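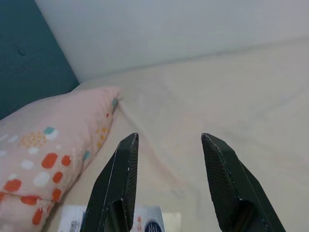 The Hevum's fingers open over the sheet, pink dotted pillow to the left.

Kokden Hevum bedroom arm: a lot of money to move a pillow
Review by Dzifa Addo
November 2022

Price as tested: $2,861
Sold as: arm, gripper, wheeled base, app, one year of software updates
Assembly: yes, and bring your own hex keys

I have reviewed enough home robots to read the box with one eyebrow up. The Hevum's box says "makes the bed, clears the bed, gives you back your morning." The manual, which you only get to see after you have paid, says "assists with light items on soft surfaces." Those are two different products, and the one in the manual is the one I spent 4 weeks with.

Setup

Kokden says 20 minutes. I took most of an afternoon, and I have put together worse things in less time. The base has to be leveled before the app will let you do anything else, and on bedroom carpet it kept deciding it wasn't level any more. The arm bolts on with four screws of two different lengths that come in the same bag. Cable routing is a mess. One clip near the elbow broke the first time I closed it, and Kokden wanted a photo and a proof of purchase before mailing another.

Then there's the mapping step. You lead the arm over the bed by hand while it looks at everything through the camera on its wrist, and you tell the app which thing is the pillow and which thing is the sheet. If you change the bedding, you do it again. The app does mention this, in a help page under "Seasonal linens."

The gripper

Two long black fingers with angled tips, working like kitchen tongs. They open wide, and the wide setting is what the Hevum uses whenever it comes in over a bed. I'll give Kokden credit for the shape. The tips are narrow enough to go after a pillow corner without plowing into the mattress, and I found no snags in my sheets by the end.

Gripping cloth is harder than gripping objects, though, and the Hevum knows it. On a sheet that is lying smooth it has very little to pinch. It comes down, closes, lifts, and more often than I'd like it lifts nothing. The app then reports "task complete." I wrote to support about that and was told that "complete" means the motion finished. I would like the button to say that.

Pillows

This is what it does best. I ran the same job 26 times: pillow lying crooked, arm straightens it against the headboard. A firm pillow with a seam it could catch went fine on most tries. A soft one got dragged, and twice it ended up on the floor on the far side of the bed, out of the arm's reach. Printed pillowcases seemed to give it more trouble than plain ones, although I can't prove that and Kokden denies it. Each attempt was slow enough that I could have done it by hand and gone downstairs to make coffee.

Clearing the bed

The second headline feature is picking up whatever has been left on the covers. Socks, yes. A rolled T-shirt, yes. A magazine or anything else flat and thin, almost never. The fingers close above it or push it along until it slides off. Phones are on the excluded list, as are glasses, chargers, and "items of value," so the things I most often leave on a bed are the things it won't touch.

It also doesn't make the bed. I want to be plain about this. It can pull a light blanket up by one edge if you leave that edge folded over for it. It can't tuck, it can't fit a fitted sheet, and it ignores wrinkles completely.

Noise, space, app

The motors are quieter than I expected. The base sticks out farther than the drawings suggest, and I walked into it in the dark more than once. The app needs an account and an internet connection even for the manual controls. I asked Kokden where the wrist camera's pictures go, given that it spends its life pointed at a bed. The answer I got was a link to the privacy policy, and the privacy policy has a paragraph on "service improvement" that you should read before you buy.

A second opinion

My colleague Shirley Penrose borrowed the unit in September for her father, who can't bend easily, and she came back more positive than I am. He liked driving it by hand from the tablet and didn't care how long it took. If you have limited reach, manual mode is the part worth looking at, and I'd ask for a home trial first. Kokden offers one, but you pay return shipping.

Good: gentle on fabric, wide-opening fingers, quiet, decent manual mode
Bad: price, setup, flat objects, "task complete," camera policy
Buy it? Not at this price. Ask me again when it can pick up a magazine.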